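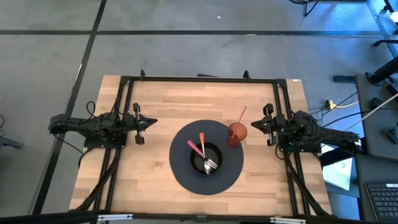 Wooden table, black frame, an arm on either side.

Back from the silent retreat at Grellthorpe. A few people asked how it went, so I'll put it all in one thread.

I went with Umesh Shakya, who has been before. We took the early train on Saturday and walked from the station, 3 miles and mostly uphill. There is a bus but we missed it.

19 of us, all sorts. Two Quakers, a retired vicar, several who said they weren't anything. Adoración Aranda led it. She was a nun in Spain for 15 years and left, and she still gets up at half four to pray.

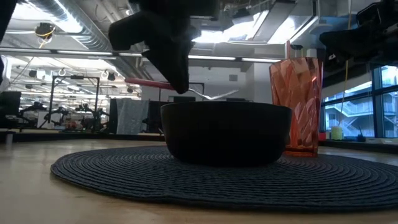
A fork with a red-pink handle, above a black bowl.

The silence starts after the first supper. You hand your phone in if you want to. I kept mine switched off in my bag and thought about it far too much.

Sittings are 60 minutes with a bell at each end. My knees gave up in the second one and I moved to a chair. Lots of people were on chairs by the next morning.

She read one short passage a day, from the Desert Fathers, and then said very little about it. I wanted more at first. By the end I'd stopped waiting for her to explain it.

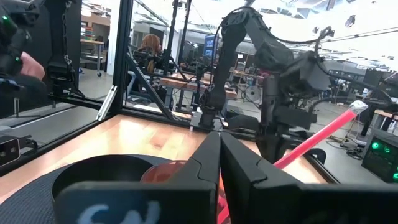 The hard part was the afternoon. Nothing to do until tea. I walked round the churchyard in the rain, then slept, then felt guilty about sleeping. Adoración told me afterwards that sleep was fine — half the monks she knew were tired all their lives.

Umesh found it easier than I did. He grew up going to the temple with his grandmother and says sitting still was just part of the day there.

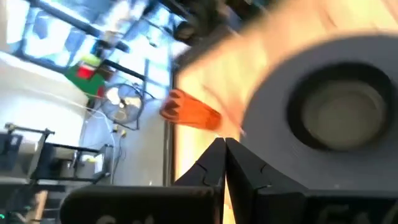
Would I go again? Yes, but in a warmer month. January in an old stone chapel is no joke, and I wore my coat to every sitting.

If you're thinking of it, bring thick socks and your own cushion. They run out of the good ones.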